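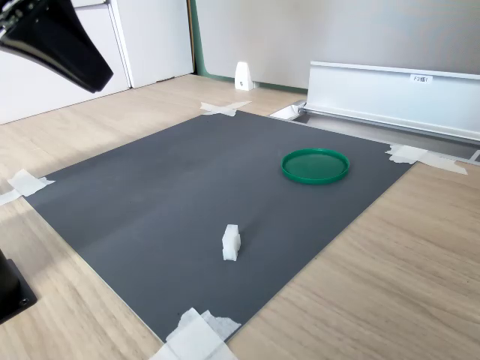 Green lid and white foam block on the gray mat.

September, test kitchen notebook, Plurkmont. Cauliflower base for the Orkano chilled bowl, batch 5.

Started with 766 g trimmed florets, cores out. Pulsed in two loads in the processor. The second load went a little too fine, closer to couscous than rice. Kept it in anyway and noted it on the tub.

Spread on two trays, no oil, oven on fan. Turned once. Weight after roasting and cooling: 447 g. Batch 4 held more water than this and wept into the beans overnight, so the longer roast stays for now.

Seasoning as in the last batch except lime zest, which went in after cooling. Jaanus Mockus tasted at 3:30 and found the cumin flat. I agree. The Doltia cumin is from the old jar – open the new one before changing the amount.
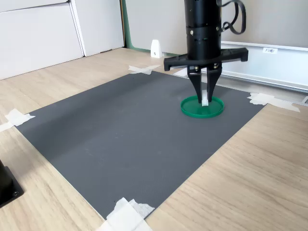
Salt is still unsettled. Kyriaki Karamanlidis wants it added before the oven; I have been adding it after. Split the next batch and weigh both halves at the end. Same tray position for each, swap at the turn.

Reheat check: one portion, covered, pan on low. Grains stayed separate, some browning at the edges, slight sulfur smell when the cover came off. Uncovered portion was better on smell but dry. Try a 60 g spoonful of the Ververidis tomato base stirred through before reheating.

To do: new cumin, finer grater for zest, relabel the batch 4 tubs.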